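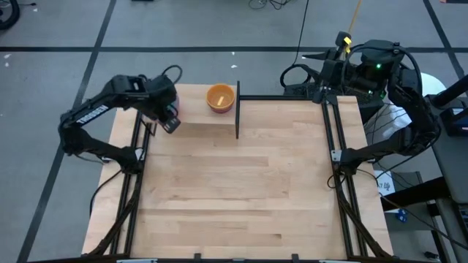
A wooden worktop between two black robot arms.

Judov's Lantern is a throwable support item in Gurnero, available to the Warden class from Level 35. It was designed by Kenta Hirano and is voiced, for reasons of its own, by Yae Chiba.

When thrown, the Lantern hovers over the nearest ally and restores 80 health across its burn time. It also restores the nearest enemy, a detail the tooltip leaves for players to discover in the field.
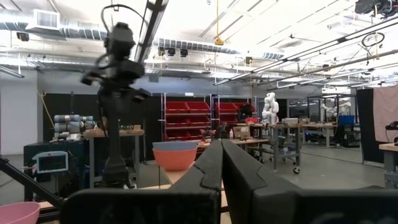

Stats and upgrades

Base cost is 200 embers. The Cervantes upgrade, bought from the merchant of that name, costs 2,519 embers and makes the Lantern slightly louder. Players have asked for a refund option since launch — the merchant's dialogue was extended in September to include a laugh.

A patch dated 14/08/2020 stopped the item from following players into 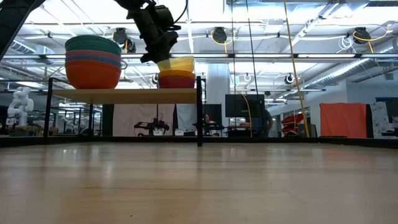 the Trenden loading area, where it would heal the door. Level designer Marjan Rashti later put an indestructible door there as a tribute.

See also: Warden, Ember Economy, Doors (Trenden)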